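3. Building the Practice Kitchen

3.1 Starting point

The two arms were built on a garage bench over one winter, and for most of that time there was nothing useful for them to do. The bench is narrow, shared with a drill press, and a mistake at full reach costs a finger joint. Each replacement joint takes most of an evening to print and fit. By March we had decided to do the early work on picking things up in simulation and to leave the bench for checking what survived.

The simulated kitchen, which we call Illon, was made to match the way the real arms are used as closely as we could manage on one desktop computer. It runs on the same control code as the hardware. The only part that changes is the bottom layer, a small program named Shezi that passes joint targets either to the motor boards or to the physics engine. Dineo Pretorius wrote the first version of Shezi for a camera slider and adapted it to the arms. Anything above that layer does not know which side it is talking to, and we kept to this rule even when it was inconvenient.

3.2 Arms and hands

Both arms use the same forearm casing and the same short wrist. The hands are the larger part of the work. A two-finger clamp would have been simpler to build and to model, but we wanted to use ordinary kitchen items without changing them, and a clamp did badly with anything soft or tapered in our first bench tests. The simulated hands have separate fingers and a thumb. Their collision shapes are simpler than the shapes that get drawn: each finger segment is a capsule, and the palm is 2 boxes joined at a slight angle.

The capsules gave trouble at the fingertips. With plain round ends, a light object tended to squirt out as the fingers closed, which the printed fingers do not do because they have rubber pads. We flattened the contact side of the last segment and raised its friction, and most of the squirting stopped. Some remains with wet-surface settings, and those were left out of the runs reported here.

3.3 The counter and its objects

The task in this section is taking a single item of produce from a basket on the counter. The basket is deep enough that a hand has to come in from above with the fingers already partly curled. If the fingers are straight on the way in, they touch the far wall before the palm is low enough to grasp. If they are curled too far, they push the item down and away.

Other items stand on the counter as obstacles and as visual clutter. The forearm has to pass over whatever lies in front of the basket, so the height of the elbow matters as much as the path of the hand. Figure 8 gives the rendered view during a reach, with the right hand down in the basket over a dark green item and the left hand held up by the bowl.

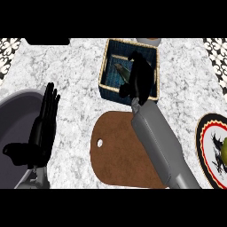
Figure 8. Reach into the basket with the right hand. The right forearm passes above the cutting board. The black bands at top and bottom are part of the rendered output.

3.4 Reach procedure

Each attempt starts from a stored rest pose. The planner picks a point over the basket opening, moves the palm there at a fixed height, and then lowers it in small steps. Finger curl is tied to depth through a table that we filled in by hand. We tried to have the curl learned along with the arm motion, but the result was slow to settle and hard to inspect, and the table did well enough for one basket.

Closing the fingers is done by current on the real hands and by a torque limit in Illon. These two are not the same thing. The motor boards report current with a lag, so the real fingers squeeze slightly past the limit before they stop. We added the same lag to the simulated fingers after comparing logs from both sides.

The idle arm is given a hold pose and a keep-out volume around its hand. The moving arm treats that volume as solid. Early versions had no such volume — the planner would route one elbow through the other wrist and report a valid path.

3.5 Results in simulation

We ran 293 attempts with the position and angle of the item changed each time and everything else left in place. Of these, 186 ended with the item lifted clear of the rim and held until the timer ran out. The failures were sorted by replaying the logs. The largest group came from items lying close to a wall, where there is not enough room for the thumb to get behind them. A smaller group came from contact with the rim on the way out, usually with a good grasp that was then knocked loose.

Placing the item after the lift was not scored. The release works, but the drop height varies too much from one attempt to the next for the outcome to mean anything yet.

3.6 Moving back to the bench

For the bench trials we used a basket of similar depth and set the arms to a third of their simulated speed. The depth-to-curl table carried over with one change: the first row had to be lowered because the real wrist sags under the weight of the hand. A stiffer wrist bracket is being printed, and the table will be filled in again once it is fitted.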